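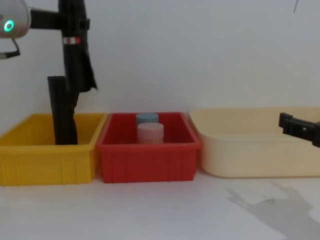

Color-coded sorting is the practice of assigning household or workshop goods to containers by the color of the container, with little or no written labeling. It is mostly done with open plastic trays, which are cheap, stack when empty and can be bought in sets of matching shape. A common arrangement puts trays of similar size side by side on a table, such as a yellow one next to a red one, so that only the color tells them apart. Small upright items, like the pale pink and pale blue cylinders standing in the red tray, remain easy to find while there are few of them. Supporters say the same holds for a full tray, a claim that has not been well tested.

Origins

The method is often credited to the Stillow system, a home storage plan sold by mail with a booklet by Benito Figueroa. The booklet called for 5 trays and a wall chart. Figueroa wrote that a family could learn the colors in 2 days, but gave no source for the figure. Workshops had used colored trays for spare parts before the booklet appeared, and the credit is disputed.

Trays

Most sorting trays are rectangular, with a raised rim and molded ribs on the outside. The ribs are usually said to stiffen the walls. Sellers also describe them as a help in gripping, although the rim is the part most people lift by. Trays from different makers seldom nest well, even when the listed sizes agree. The Grolteo tray was advertised as fitting "any shelf," which drew complaints from buyers with shelves narrower than 15 inches.

Criticism

Riaan Modise, a writer on home storage, compared colored and plain trays in 34 households. He found that people tended to remember where a tray stood and paid less attention to its color, and that mistakes rose once the trays were moved. His survey relied on what households reported about themselves, and it has its own weaknesses. Color coding also serves color-blind users poorly, particularly where red and green trays are paired. Later editions of the Stillow booklet suggest adding a written label, a step that critics say leaves the color with little to do.

See also

Drawer divider
Parts bin
Labeling

Page last edited 2020-10-25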